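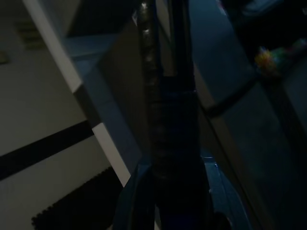 So we bought the van. I know, I know, I spent most of last winter's newsletters telling you all that Krešimir and I were done with vans after the Visser blew its head gasket outside Caltamus, and then one came up with a solid floor and a full service history and I folded like a lawn chair. It's going to be our home for the run down the coast in October, which means the inside has to be livable by then, and the inside is currently bare metal and somebody's old carpet glue. Paint is the big argument. Krešimir wants white white, the kind that makes you squint. I want an off-white, and I keep pointing at the pale surface on the left of the photo, how it goes a dull gray-beige when there's hardly any light on it. That's what I'd like to wake up to at six in the morning in a parking lot. He says it looks like oatmeal. I like oatmeal!

Anyway, the van itself. It's a Platis, the long one with the high roof, and it drives like a shed with opinions. The steering has a dead spot in the middle wide enough to park in, and second gear needs a little pause before it'll let you in (you count one-potato and then push). Lamduan Thongdee came along for the test drive and spent the whole time lying on the floor in the back listening to the rear axle. She declared it "grumbly but fine." We took 200 bucks off the asking price for the grumble and another bit off for the passenger mirror, held on with tape and hope.

The first real trip was supposed to be a quick overnight to the lake and back. We got there without any trouble, cooked noodles on the camp stove, felt very pleased with ourselves, and then couldn't open the side door from the inside. Or from the outside. We climbed in and out over the front seats until we got home, with the cooler, in the rain. If you've never passed a full cooler over a gearshift, I don't recommend it. The latch cable had come off its hook behind the panel and it took Dirk Hamann 2 minutes to put it back, and he was eating a sandwich at the time.

Here's where we are with the list, for those of you who asked at the last meetup.

Brakes are done. New pads all the way around and new hoses up front, and the pedal now does something in the top half of its travel. I did the back ones myself and I've still got the skinned knuckle.

Tires, not done. The ones on there have plenty of tread but the date codes are older than my nephew. I've got a set of 16-inch ones on hold and I need to go pay for them before they get sick of me.

Insulation, half done. The ceiling's in, the walls aren't, and we've run out of tape again. Every roll I buy seems to be shorter than the last.

Bed, still a drawing. A nice drawing! Lakmal Karunaratne did it on the back of a gas receipt and it has a flip-up end so we can get the bikes in underneath. He's promised to bring his saw over as soon as his own build lets him, and judging by his own build I should maybe borrow the saw.

Heater, we're still going back and forth. Krešimir wants diesel and I want more blankets. We had one cold night up at the lake and I'm starting to come around, but don't tell him.

The route is mostly settled. We leave from our place, stay the first night in Caltamus to visit the scene of the crime (the diner next to that tow yard had terrific pie, so it wasn't a total loss), then take the old coast road down instead of the highway. It adds a day and the van's happier at fifty anyway. Lindsay Tamihana did it the other direction in the spring and says the grade south of Flokum is long, with one good pullout 30 miles in. She also says to fill up before it, and she told me that three separate times, so there's a story there that I'm going to get out of her.

A few things I'm still looking for, if any of you are cleaning out a garage: a passenger mirror for a Platis (any color, I'll paint it), a small sink, a fan that doesn't sound like a leaf blower, and a roof rack we can trade you for. We've got a good awning left over from the Visser, gray stripes, one bent leg, and a box of cupboard latches I ordered in the wrong size and can't return.

If anybody wants to caravan with us for the first couple of days, let me know soon so I can work out the campsites. The one in Caltamus only has a handful of spots long enough for us, and I'd rather not back this thing into a short one with an audience. I'll bring the paint chips to the next meetup and you can all vote. Krešimir has already been warned that oatmeal is ahead.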